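Gustby Camper Shell for Midsize Pickups, Used, One Owner, 5 Foot Bed
Sold by Sandro Marchetti at Girnomora Truck & Topper

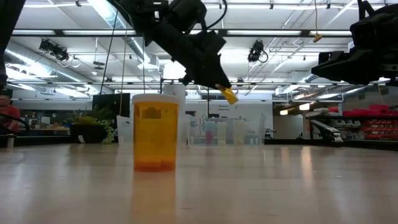

I've had this one on the lot since August and I keep telling people about it, so I figured I'd better write it up properly. It's a Gustby fiberglass camper shell, cab height, made for a midsize pickup with a 5 foot bed. Color is a plain medium gray that was supposed to match the owner's truck and came pretty close (closer in shade than in sun, if I'm being picky). I took it in from Vittoria Guerra, who traded up to a full-size and couldn't bring the shell along. She kept her paperwork in a folder, so I have the original order sheet and the little booklet with the seal part numbers in it!

Now the condition, because that's what everybody calls about. The shell itself is solid. I went over the whole roof with my hand and a flashlight and found no soft spots and no cracks. There's a scuff on the passenger side, low down, maybe as long as your palm, where it met a garage door frame. It's in the gel coat and it doesn't go through. I could buff it but I'd rather leave it so you can see what it is. The front edge has the usual bug pitting. Inside, the headliner is clean except for one water mark near the rear corner, and that came from a tired door seal that I've already replaced.

Side windows are the sliding kind with screens, and both slide like they should. The driver's side one was sticky when it came in, so I pulled it, cleaned the track and put it back. The back door is frameless glass with two twist handles, and I have both keys for it. New gas struts on the back door too. The old ones would hold it up for a minute and then let it come down on your head, ask me how I know.

What comes with it:

Gustby shell with sliding side windows and screens
Rear glass door, two keys
4 mounting clamps, with bolts
New bed rail seal, still in the bag
LED dome light, wired, with the pigtail for your truck
Fletora roof rails, black, the low kind
Original booklet and order sheet

About those Fletora rails. They're bolted through the roof with backing plates, done right, and I put a hose on it for a good long while without finding a drip inside. They take most clamp-on crossbars. The crossbars in the shop window are a Rajan set and they are NOT part of this price, though I'll make you a deal on them if you're buying the shell the same day. I run Rajan bars on my own truck and like them fine. They whistle a little on the highway with nothing on them, so I take mine off in the winter.

Will it fit your truck? Please measure before you drive out. I mean it, I've had folks come a long way with the wrong bed and it ruins everybody's afternoon. Measure inside the bed from the front wall to the inside of the closed tailgate, then measure across the outside of the rails, front and back. If your truck has a utility track along the bed rails you'll need a different clamp, and I stock those for $97 a set. A drop-in bedliner that goes over the rails has to be trimmed or come out. Spray-in is no trouble at all.

Price is $1,450 for the shell with everything on the list above, installed. Installing it takes me a little over an hour if your bed is empty when you get here, so clean it out first and bring the tonneau cover home with you if you've got one on there. I can hook up the dome light at the same time. I don't wire brake lights into the cargo light circuit anymore, so if you want the third brake light working, tell me on the phone and I'll run it to the right place.

Trades are fine. I'll look at any shell or hard cover that isn't broken, and I'm always short on ones for long beds. I can't ship this. If you want to haul it home yourself, bring a flat trailer, a couple of moving blankets and one friend with a decent back, and I'll help you load it.

I can hold it with a $100 deposit, and you get that back if it doesn't fit. Phone's better than email, and mornings are better than afternoons, I'm usually under a truck after lunch. Ask for Sandro and give them stock number 3943 so they know which gray one you mean (we've got more than one gray one).

Stock number: 3943
Condition: Used, good
Fits: Midsize pickup, 5 foot bed
Installation: Included
Shipping: Local pickup only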